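5/20/21 바람 많이 분 날

오늘은 길게 쓸 거다. 요 며칠 두 줄씩만 쓰고 잤더니 뭘 했는지 하나도 기억이 안 난다. 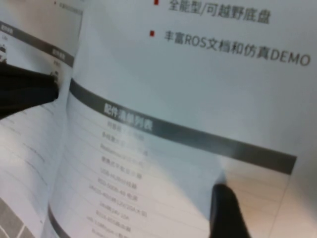
펼쳐 둔 소책자. 丰富ROS文档和仿真DEMO 부분.

아침에 매장 문을 열자마자 놈불라(Nomvula Chauke) 부장님이 나를 불렀다. 커피도 안 마셨는데! Fourie에서 차 파는 일을 시작한 뒤로 부장님이 아침에 부르는 건 둘 중 하나다. 서류가 틀렸거나, 누가 안 하겠다고 한 일을 나한테 주거나. 오늘은 두 번째였다. Rusdale 참전용사 회관에 보내기로 한 승합차 말이다. 우리가 한 대 기증하기로 한 건 다들 아는데, 그걸 누가 끝까지 챙기느냐는 계속 붕 떠 있었다. 이제 나다. 뭐, 사실 싫지 않았다. 외할아버지 생각도 났고.

차는 뒷마당 맨 안쪽에 서 있는 회색 승합차다. 중고로 들어온 건데 상태는 꽤 괜찮다. 자리는 9인승이고, 휠체어가 탈 수 있게 뒷좌석을 떼고 경사판을 달아야 한다. 개조는 Drilline에서 맡기로 했는데 견적서가 월요일에 온다더니 아직도 안 왔다. 그래서 전화를 했다. 안 받았다. 또 했다. 받긴 받았는데 담당자가 점심 먹으러 갔단다. 그때가 열 시 반이었는데 무슨 점심을 그렇게 일찍 먹나 싶었다. 메모만 남기고 끊었다.

그 사이에 손님이 한 분 오셨다. 딸이 첫 차를 산다고 같이 오셨는데, 딸은 빨간 차만 보고 아버지는 보험료만 물어보고, 나는 가운데서 양쪽 다 맞장구를 치느라 혼이 났다. 결국 오늘은 안 사고 갔다. 토요일에 어머니까지 모시고 다시 온다고 하니 그때는 내 의자를 하나 더 갖다 놔야겠다. (그 딸이 운전석에 앉아서 핸들을 이리저리 만져 보는데 표정이 너무 좋아서, 안 사고 가도 별로 아쉽지 않았다. 실적표 볼 때는 또 아쉽겠지만.)

오후에는 비안(Wian Ntuli)이랑 회관에 갔다. 비안은 정비 쪽이라 원래 안 따라와도 되는데 주차장 경사를 직접 보고 싶다고 했다. 나는 경사 같은 건 생각도 못 했다. 가 보니 정말로 입구 쪽 바닥이 한쪽으로 기울어 있어서, 차를 아무렇게나 대면 경사판이 땅에 제대로 닿지 않겠더라. 비안이 쪼그리고 앉아서 줄자를 대 보고 수첩에 뭘 잔뜩 적었다. 글씨가 하도 작아서 옆에서 봐도 모르겠다. 나는 줄자 끝을 잡고 있었다. 오늘 내가 한 일 중에 제일 쓸모 있는 일이었을지도.

회관 안에 들어가 본 건 처음이다. 밖에서 볼 때는 그냥 낡은 벽돌 건물인데 안은 따뜻하고 빵 굽는 냄새가 났다. 어르신들이 카드놀이를 하고 계셨고 라디오에서는 축구 중계가 나왔다. 인사를 드렸더니 한 분이 대뜸 “차 색깔이 뭐요?” 하셨다. 회색이라고 하니까 다들 한마디씩 하셨다. 회색은 비 오는 날 안 보인다, 회색은 때가 안 타서 좋다, 해군에서는 뭐든지 회색이었는데 이제 와서 또 회색이냐. 마지막 말씀에 다들 크게 웃으셨다. 나도 웃었는데 반 박자 늦었다.

그중에 휠체어를 타신 할머니가 계셨다. 젊을 때 군 병원에서 간호사로 일하셨단다. 지금까지는 병원에 한 번 가려면 조카가 일을 쉬고 와야 했다고 하셨다. 그걸 불평처럼 말하지 않고 날씨 얘기하듯이 하셔서 대답할 말을 찾느라 좀 헤맸다. 차가 언제 오느냐고 물으시길래 7월이라고 말씀드렸다. 입 밖에 내고 나서야 Drilline 견적서도 아직 안 왔다는 게 떠올랐다. 큰일이다. 비안이 옆에서 나를 쳐다봤다. 차 안에서도 쳐다봤다. 알았어, 나도 안다고!

할머니가 주신 건포도 빵을 먹으면서 돌아왔다. 비안은 건포도를 골라내서 휴지에 싸 두었다. 운전은 내가 했는데, 신호등마다 걸려서 오는 길이 갈 때보다 훨씬 길었다. 가는 내내 경사판은 접이식이 나은지 밀어 넣는 게 나은지 얘기했다. 비안 말로는 밀어 넣는 쪽이 덜 덜컹거리는데 모래가 끼면 골치 아프단다. 나는 접이식이 보기에는 더 튼튼해 보인다고 했다가 ‘보기에는’이라는 말 때문에 한참 놀림을 받았다.

매장에 돌아오니 드디어 견적서가 와 있었다! 그런데 열어 보니 경사판 값만 있고 바닥 고정 장치가 빠져 있다. 다시 전화. 이번엔 바로 받았다. 고정 장치를 넣으면 원래 생각한 돈에서 933이 더 든다고 한다. 부장님한테 그대로 말씀드렸더니 안경을 벗고 한참 견적서를 보셨다. 그러고는 사은품 예산에서 빼자고 하셨다. 열쇠고리랑 우산 만드는 그 돈 말이다. 작년 우산은 내가 받은 것부터 살이 부러졌으니까 나는 대찬성이다. 영업팀 몇몇은 입이 좀 나왔다. 손님한테 줄 게 없으면 허전하다나. 그 말도 틀린 건 아닌데, 그래도 할머니 얼굴을 보고 온 다음이라 나는 우산 편을 들어 줄 수가 없었다.

전달식 얘기도 나왔다. 본사 홍보 담당은 커다란 리본을 달고 사진을 잔뜩 찍자고 한다. 초청 인원은 75명. 회관 주차장에 그 사람들이 다 서면 차는 어디다 대지? 비안 수첩을 보여 주고 싶었다. 나는 그냥 조촐하게 점심이나 같이 먹으면 좋겠다고 했는데, 내 목소리가 작았는지 회의록에는 안 들어갔다. 부장님이 나중에 복도에서 “점심 얘기, 다음 주에 다시 꺼내 봐”라고 하셨다. 들으셨던 거다. 괜히 기분이 좋아져서 자판기에서 초콜릿을 뽑았다.

저녁에 집에 와서 엄마랑 통화했다. 승합차 얘기를 하니까 엄마가 외할아버지 얘기를 꺼냈다. 할아버지는 다리를 다쳐서 제대하셨는데 버스 타는 걸 그렇게 싫어하셨단다. 계단 높은 버스에 오를 때 뒤에서 사람들이 기다리는 게 싫어서, 장에 갈 때도 새벽같이 걸어서 다녀오셨다고. 나는 할아버지가 걷는 걸 좋아하시는 줄로만 알았다. 어릴 때 손 잡고 같이 걸으면 자꾸 쉬었다 가자고 하셔서 나는 그게 사탕 사 주려고 그러시는 줄 알았고. 엄마가 잠깐 말이 없다가 밥은 먹었느냐고 물었다. 먹었다고 했다. (안 먹었다. 통화 끝나고 라면 끓였다. 달걀 2개 넣었다.)

라면을 먹으면서 Brarnimeck 책상 달력에 할 일을 적었다. Drilline에 수정 견적 다시 받기, 경사판 종류 정하기, 회관에 주차 위치 물어보기, 보험 명의 바꾸는 서류 알아보기. 보험은 정말 모르겠다. 기증하는 차는 우리 이름으로 얼마나 더 두어야 하는지, 운전할 사람은 따로 등록해야 하는지, 아침에 관리부에 물어봐야지. 아, 그리고 뒷마당에서 차를 앞쪽으로 빼 놔야 한다. 나뭇잎이 와이퍼 밑에 잔뜩 끼어 있던데 그것도 좀 치우고.

색깔 얘기가 자꾸 생각난다. 회색이 정말 비 오는 날 안 보이나? 반사 띠라도 한 줄 붙이면 어떨까. 비안한테 물어보면 또 놀리겠지만 그래도 물어볼 거다. 해군 할아버지는 아마 띠도 마음에 안 든다고 하실 것 같다.

창문이 계속 덜컹거린다. 빨래를 걷어야 하는데 일어나기가 싫다. 설거지도 그대로고. 냄비에 물만 부어 놓고 잔다.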